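3.2 Storage practice in shared household refrigerators

The households in the second stage of the study were drawn from two residential areas, Abu Hammour and Jodola, which differ in dwelling size and in the number of adults who share a kitchen. Recruitment was carried out by letter and followed up by telephone. Of the households that returned a consent form, 74 completed the storage diary in full and are included in the analysis that follows. Diaries with more than two missing days were set aside and are treated separately in Section 3.5.

Participants were asked to record each opened item kept under refrigeration, the shelf on which it was placed, the day it was opened, and the day it was finished or thrown away. The diary was an adapted form of the one developed for the Turero pilot, with the columns for frozen goods removed. The pilot had shown that respondents tended to abandon the diary when asked to list the contents of the freezer as well, and the steering group recommended that frozen goods be left to a later study.

Three categories of opened item were found to behave differently from the rest. Condiments and preserves were kept well past the period printed on the label, often for several months, and respondents rarely regarded this as a matter of concern. Cooked leftovers were usually eaten or discarded within three days. Bottled liquids, including cordials, dressings, juices and home-made infusions, fell between the two. They were opened with the intention of prompt use, moved from the door to an inner shelf when space was needed, and then overlooked.

The movement of bottles within the refrigerator deserves closer attention than it has received in earlier work. Most published guidance assumes that an item stays where it was first put. The diaries suggest otherwise. In shared kitchens in Jodola, a bottle was commonly moved by a person other than the one who had opened it, and the second person seldom knew the date of opening. Rivadeneyra, in an unpublished working paper, refers to this as the loss of the opening date, and the term is adopted in the remainder of this section.

Loss of the opening date was reported less often in Abu Hammour, where one adult generally took charge of the kitchen. It was not absent there, however. Several respondents noted that after a weekly shop the older bottles were pushed to the back, and that two bottles of the same product might then be open at once. A respondent in a five-person household wrote that she had "stopped guessing and started smelling", a method that other participants also described, although fewer of them seemed to trust it.

Labelling was tested as a simple remedy. Each household received a roll of Warnex adhesive labels and a pencil, and was asked to write the date of opening on every bottle and jar for the final two weeks of the diary period. The rolls held 300 labels, well beyond the number that any household would need, so that supply would not limit use. Uptake was high in the first week and fell in the second. Labels were more likely to be used on jars than on bottles - a difference that respondents put down to condensation, which made the pencil hard to read and caused the corners to lift.
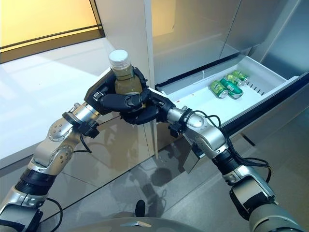 Unlabelled bottles were judged mainly by what could be observed from outside. Respondents mentioned colour, cloudiness, sediment and the level of the contents. These signs are of uneven value. A change in colour may indicate spoilage in a milk-based drink but means little in an oil or a vinegar dressing, and clear packaging can give an impression of freshness that the contents do not support. Where liquid had been decanted from its original container, the printed date was lost along with the opening date, and respondents were then left with no written information at all.

The diaries yielded almost 3,000 separate entries. Coding was done by two readers working apart, who met afterwards to settle differences. Most disagreements concerned items described only by container, such as "small bottle, half full", and these were placed in a residual category. It is acknowledged that this category probably contains a number of dressings and cordials, and that the figures for bottled liquids are therefore on the low side.

Figure 1. Clear bottle with a white screw cap, held in front of an open refrigerator.

Two limits of the method should be noted. The keeping of a diary is likely to alter the behaviour it records, and some respondents said that they had cleared out their shelves before the first entry. In addition, the diary period fell in March, and no claim is made about storage practice at other times of the year. Seasonal differences in the purchase of cold drinks are taken up in Section 4.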